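Franchise Owner Resources > Ownership Changes > Guides

How to Transfer a Franchise Location to a New Owner

Prepared by the Office of Franchise Administration, Busholm Service Group
Updated May 5, 2021

This guide is for owners of a Busholm location who intend to sell or otherwise hand over the business while the franchise agreement is still in force. It covers the order in which steps must be taken, the documents to be submitted, and the responsibilities of the seller and the buyer up to the closing date. Owners who wish to let their agreement expire should consult the separate guide on non-renewal. 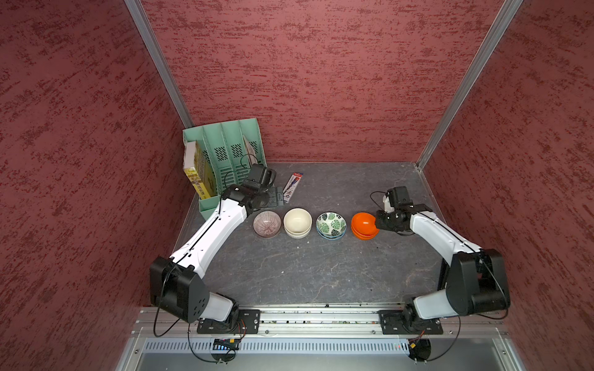
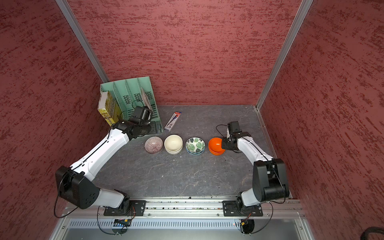

First picture: a yellow book in the leftmost slot of a mint-green file organizer.

Before You Begin

Read the transfer section of your own franchise agreement. The wording has changed over the years, and the version you signed is the one that applies to you. Agreements signed under the former Fasirden name remain valid in full and are handled by the same office, but they contain a longer notice period and a different definition of "family member." If you cannot find your signed copy, request one in writing before taking any other step.

A transfer is any change that gives a different person or company control of the location. A sale to an outside buyer is the most common kind. The term also includes a sale to a manager or employee, a gift or sale to a relative, the addition of a partner who will hold half or more of the business, and a change from personal ownership to a corporation when the shareholders are different from the original owner. If the shareholders are the same, a short-form notice is sufficient and no fee is charged.

Do not sign a binding purchase agreement with a buyer until you have received conditional approval. You may sign a letter of intent. It must state plainly that the sale depends on the written consent of the franchisor.

Step 1. Give Notice of Your Intention

Complete the Notice of Intended Transfer and send it to Franchise Administration. The notice asks for the location name, the agreement number, the name of each current owner and the date on which you would like the sale to close. You do not need to have a buyer at this stage. Owners often file the notice well before they begin looking, and doing so does not commit them to a sale.

All persons who signed the franchise agreement must sign the notice. Where one owner has died or cannot sign, attach a copy of the document that gives another person authority to act.

Once the notice is logged, you will be assigned a transfer coordinator. Hollis Boateng coordinates transfers for the Skullton and Karimi territories. Other territories are assigned according to workload, and the name of your coordinator will appear in the acknowledgment letter.

Step 2. Bring Your Account Up to Date

The location must be in good standing before a buyer can be considered. Your coordinator will send you a standing report listing any open items. The usual ones are unpaid royalties, late sales reports, an expired insurance certificate and unfinished corrections from the most recent site review.

Royalties in dispute do not automatically stop a transfer. The disputed amount may be placed in escrow until the matter is settled. Ask your coordinator for the escrow form and return it with a short written account of the dispute.

Equipment leases require particular attention. Some leases may be assumed by a buyer with the consent of the leasing company, and others must be paid off at closing. Contact each leasing company directly and obtain the answer in writing. Franchise Administration does not hold copies of leases entered into by individual owners and cannot advise on their terms.

Step 3. Prepare the Disclosure Package for Your Buyer

A serious buyer will ask for financial records, and you are responsible for the accuracy of everything you provide. The package should contain:

- Profit and loss statements and tax returns for the business for the last 2 full years
- The current lease for the premises, with all amendments
- A list of equipment and vehicles, stating which are owned and which are leased
- A list of employees by position, with rates of pay and accrued leave, but without names
- Customer contracts that will continue after the sale
- Any pending claim, inspection notice or dispute

Have the buyer sign a confidentiality agreement before the package is released. Customer names should be withheld until conditional approval has been granted. The operations manual must not be copied or shown to a prospective buyer at any stage; the approved buyer will receive access during training.

Please note that the seller may not provide projections of future sales on company letterhead, or suggest that the franchisor has confirmed such figures. The buyer will receive the current disclosure document from Franchise Administration and must be given the full waiting period required by law to review it before signing anything or making a payment.

Step 4. Submit the Buyer's Application

The buyer completes the same application as a new franchisee. It includes a personal financial statement, a work history, consent to a background check and a description of how the purchase will be funded. If the buyer is a company, each person holding a significant share must complete the personal sections separately.

The transfer fee is $4,000. It is due with the application and may be paid by either party. It is refundable in part if the application is withdrawn before the interview. No fee is charged for a transfer between spouses or from a parent to a child, although the relative must still be approved and must still attend training.

Applications that arrive incomplete account for almost 5 weeks of avoidable delay in a typical transfer. The missing item is most often proof of funding. A statement from a bank that the buyer is "a valued customer" does not meet the requirement. The letter must give the amount, the terms and the date on which the offer expires.

Step 5. The Interview and the Decision

The buyer will be invited to an interview with the territory manager and a member of the finance department. The seller does not attend. Buyers should be ready to discuss who will run the location from day to day, how they will meet payroll in the opening months and whether they have other business interests that would compete for their time.

"We look first at whether the new owner can carry the business through a slow season," said Manouchehr Safavi, director of franchise administration. "A buyer who has thought about August will usually have thought about the rest of the year."

The decision is sent to both parties in writing. It will take one of the following forms: conditional approval, a request for further information, or refusal. A refusal will state the grounds. The seller may present another buyer at any time without filing a new notice.

Some agreements give the franchisor the right to buy the location on the terms offered by the outside buyer. If yours does, the decision letter will state whether that right is being used or waived.

Step 6. Training and Handover

The approved buyer must complete initial training before closing. The course lasts 6 business days and is held at the Skullton training office. Travel and lodging are paid by the buyer. A manager who already holds a current operations certificate may ask to be excused from the practical portion.

The seller is expected to remain available for a reasonable period after closing. The length should be agreed on between the parties and written into the purchase agreement, together with any payment for the seller's time. Arrange meetings with the landlord, main suppliers and larger customers while both owners can be present.

Employees should be told at a time agreed on by both parties, and preferably by the seller. Check the rules in your state on final pay and unused leave, which may differ depending on whether the buyer acquires the company itself or only its assets.

Step 7. Closing

Send the signed purchase agreement to your coordinator for review before the closing date. At closing, the seller signs a termination and release, and the buyer signs the current form of franchise agreement. The buyer's agreement may have different terms from the one being replaced, including the royalty rate, and buyers should have an attorney read it.

On the day of closing, the seller must also:

- Return all copies of the operations manual
- Transfer the telephone numbers and business listings for the location
- Surrender system passwords and keys
- Provide a forwarding address for tax documents

Post-sale obligations continue after this date. The non-compete and confidentiality sections of the original agreement remain in effect for the period stated there, and any personal guarantee given to a landlord or lender stays in place until that party releases it in writing.

Questions regarding a transfer already in progress should be sent to the coordinator named in your acknowledgment letter. General questions may be directed to Franchise Administration through the owner portal.

This guide is provided for general information and does not replace the franchise agreement or the advice of an attorney or accountant.

Sign up for the Owner Bulletin to receive policy updates by email. You may unsubscribe at any time.

© 2021 Busholm Service Group. All rights reserved. | Contact Us | Privacy | Back to Top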